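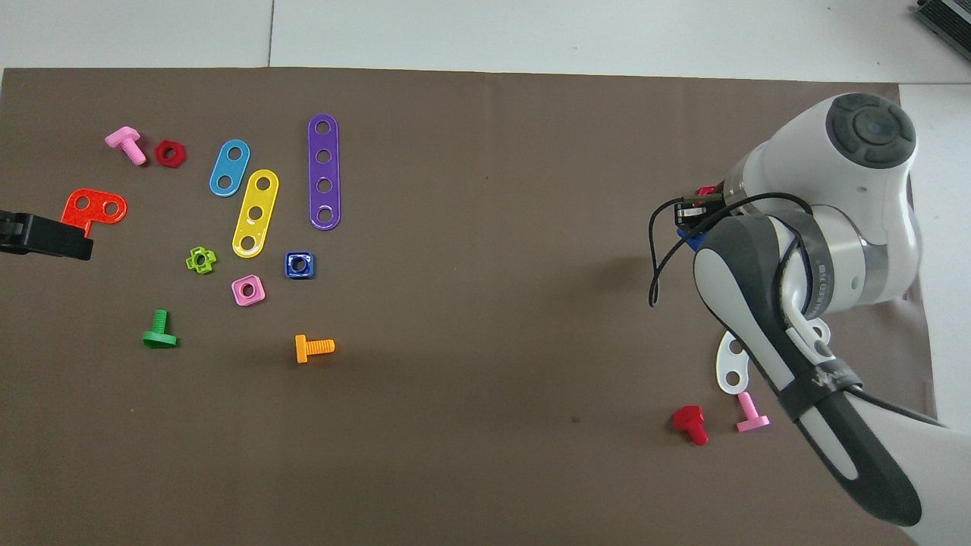 Bench hands wanted at Grerkside – robot-arm kitting, days

I run the small kitting room at Grerkside, and I need 3 more people for it. We fill parts packs for toy construction sets: bolts, nuts, perforated strips, all in colors loud enough to follow you home. The main customer is Patwary, and their holiday order has to be out the door by the first week of December, so I'd love to have you trained well before then!

You'll want to know what the job looks like now that the arms are in. When I started, everyone here picked by hand, all shift, and my wrists still have opinions about it. These days the arms do a lot of the picking and you do the teaching, checking and fixing. You spread mixed parts on the paper, guide an arm through the pick a few times, then watch it try on its own and step in when it fumbles. Nuts are a pain. Strips are easier unless one is lying on top of another (then it's your call whether to nudge it or let the arm have a go).

I won't pretend everybody loved the change. Two people moved over to shipping because they missed the rhythm of hand packing, and I miss it some days too. But no one lost a job over it, hand packing still goes on for odd orders, and there's a lot less bending. There's also more thinking, and some days more waiting around, so if you hate waiting, ask me about shipping instead.

You don't need a degree or any coding. Patience helps, and so does being the kind of person who says out loud that something looks wrong. You do need to tell colors apart reliably, and be okay sitting or standing at a bench for up to 80 minutes between breaks. The software is called Olodier. It's a little clunky and you'll pick it up in a week or so.

Shifts are days only. Training is paid at the full rate from your first hour, and there's a $105 monthly allowance toward the bus or gas from Kosden. Lockers are free, the coffee is free and not great.

To apply, send me a few lines about yourself and any job where you worked with your hands – a resume is fine but I don't need one. Put job number 846 in the subject line. Everybody who looks like a fit gets invited for a paid two-hour tryout at the bench, and you can talk to the crew without me hovering.

Applications close 9/1/23.

Last updated: three weeks before closing date

Contact | © Grerkside | Back to top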